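Why Is Laundry Such Hard Work for Water?

Somewhere in your home there is probably a sock with mud on it. You may know where the mud came from. You may even have been asked about it. But have you ever wondered why the mud comes off in the wash, and where it goes, and why your other sock did not come back?

We can help with two of those.

Water Is a Bit Shy

Water is made of tiny bits called molecules, and they are far too small to see, even if you squint. Water molecules like each other very much. They cling together like kids at the edge of a school dance.

Try this. Put a drop of water on a sheet of wax paper. It sits there in a little dome, being no use to anyone. The molecules would sooner hug each other than touch the wax. Grease and butter get the same treatment. Pour water on a buttery T-shirt and the water goes around the butter as if it had somewhere better to be.

Mud is easier. A lot of mud is just dirt and water that have already met. Butter, pizza oil and whatever is on the front of your little brother need some help.

Enter the Two-Faced Molecule

The help is called detergent. A detergent molecule is shaped something like a tadpole. The head loves water. The tail can't stand water and goes looking for grease to hide in.

So when detergent meets a buttery T-shirt, all the tails dive into the butter and all the heads stick out into the water. Soon the butter is covered in heads, like a very ugly pincushion. The water grabs the heads and pulls, the butter breaks into tiny balls, and the balls float off and go down the drain when the water does.

Scientists call one of those tiny balls a micelle. You say it "my-SELL." Use it at dinner and see what happens.

Why Everything Has to Slosh

Detergent is clever but it is also lazy. If you leave a shirt sitting in a bucket of soapy water, some of the dirt will leave and some of it will stay put. The shirt has to be moved around so that fresh water gets to every fold.

For a very long time, people did the moving. In the village of Skumdale, laundry used to mean a stream, a flat rock and a stick, and you hit the clothes with the stick until they gave up. Young-sook Joo, who runs the little museum there, still has 43 of these sticks hanging on a wall. She lets visitors try one out on a wet towel. Most of them quit after 37 whacks or fewer and go look for the gift shop.

Machines do the moving now. In a top-loading washer, the clothes go in through a lid and sit in a metal drum full of small holes. The drum is like a pasta strainer with a motor. There is a second tub around it to hold the water, which is good news for your floor.

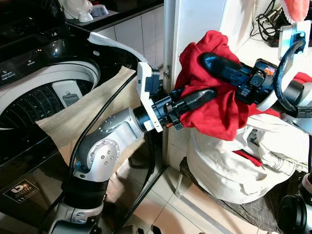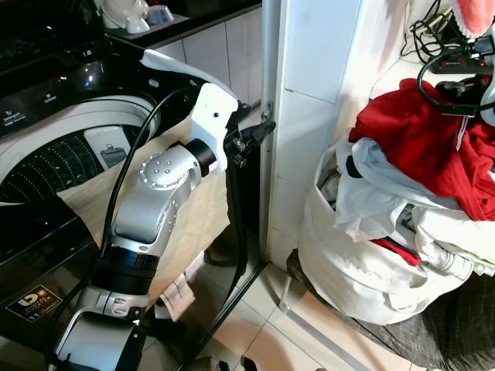

The Part Where Everything Spins

Toward the end of the wash, the drum starts to whirl. It can go around hundreds of times a minute, and if the load is lumpy, the whole machine may try to walk across the room.

Wet clothes want to keep going in a straight line. (So does everything that moves. It's a rule, and a man in a wig wrote it down a long time ago.) The drum wall gets in the way and keeps turning the clothes around in a circle. The holes, though, don't get in the way of the water. Out it goes. The shirts stay behind, squashed flat against the wall and looking embarrassed.

You can be a spin cycle yourself. Go outside, dip a washcloth in water, hold one corner and swing it in a big circle. Pick a spot away from windows, grandparents and cats.

Where Does All the Fluff Come From?

Cloth is made of threads, and threads are made of fibers twisted together. Every time a shirt is worn, washed or used to wipe a nose, a few short fibers work loose. That's lint. Your clothes are going bald, very slowly.

Many washers have a filter that catches some of it. Somebody has to empty the filter. In a class project called Samach, Delali Dankwa saved the lint from her family's laundry from September until the following June and used it to stuff a pillow. She reports that the pillow is gray and that her sister won't sit near it.

What About Softener?

Softener goes in with the rinse. It leaves a thin, slippery coat on the fibers so they slide past each other and feel nice. Don't put too much of it on towels, though. A towel with a slippery coat is not very good at soaking up water, and that was its only job.

Words to Keep

Molecule: a very, very small bit of stuff.
Detergent: the tadpoles.
Micelle: a ball of tadpoles with grease in the middle.
Lint: what used to be your sweater.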